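Should reading logs be online if half the class won't do them at home?

Posted in Teaching with Technology > Middle grades
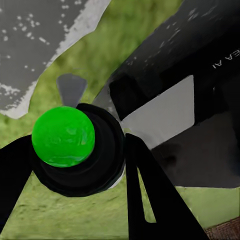
The problem with our blog reading logs

I teach grade 7 language arts and moved my reading logs to a class blog in the fall. Each student has a page and is supposed to post twice a week: what they read, how far they got, and two or three sentences of response. I have 21 students. By the second month only 14 of them were posting at all, and 8 of those were writing one line on the bus in the morning.

The paper logs had problems too, mostly forged parent signatures. But the return rate was better. My principal likes the blog and wants to show it to parents in July when we do the summer open day, so going back to paper is going to be a hard sell. All of them have a school laptop. Three have poor internet at home, and I let those three post during lunch.

Has anyone got a blog log working with this age? Do you grade it?

Elsie Oakley

2 replies

Aurelio Huerta
I ran something close to this for grade 8 at Manríquez and had the same drop after a few weeks. Two changes helped.

First, I stopped assigning it as homework. We post in class, the first 14 minutes, twice a week. I write mine at the same time on the projector, typos and all. It costs class time and I had to cut a vocabulary warm-up to make room. The kids with bad internet are no longer a separate group, which they had noticed even if they never said so.

Second, every post has to reply to something in another student's post from the time before. It doesn't need to be the same book. Before that they were writing to me only, and they knew I read them in a batch at the end of the month. Pair them up for the first few rounds or the popular kids get all the replies and the quiet ones get none. I rotate the pairs from a list.

On grading, I give credit for posting and no mark for quality. Once a term they choose one post and expand it into a page, and that gets a real grade. I tried marking every post with a rubric the first year and the writing got worse. They wrote to fill the boxes.

I'd ask your principal whether the July display has to include everyone's page. Ours was nine or ten posts the students picked themselves, and the parents seemed fine with that. You will want permission from home for anything public. Check whether your blog is visible outside the school, too. Mine was for a whole semester and I had no idea.

trevusau_mom
Parent here, not a teacher. My son's school does these and he hates it. He reads plenty but he won't write about it. They used to have a 1000 page challenge with a chart on the wall and he liked that a lot more. Maybe let them choose paper or computer?

Elsie Oakley
Thanks, both. I checked the settings and ours is school only. I'm going to try posting in class with the pairs after break. Aurelio, do you let them reply to the same partner twice in a row if one of them was absent?

Aurelio Huerta
Yes, or they join another pair and make a three. Either is fine.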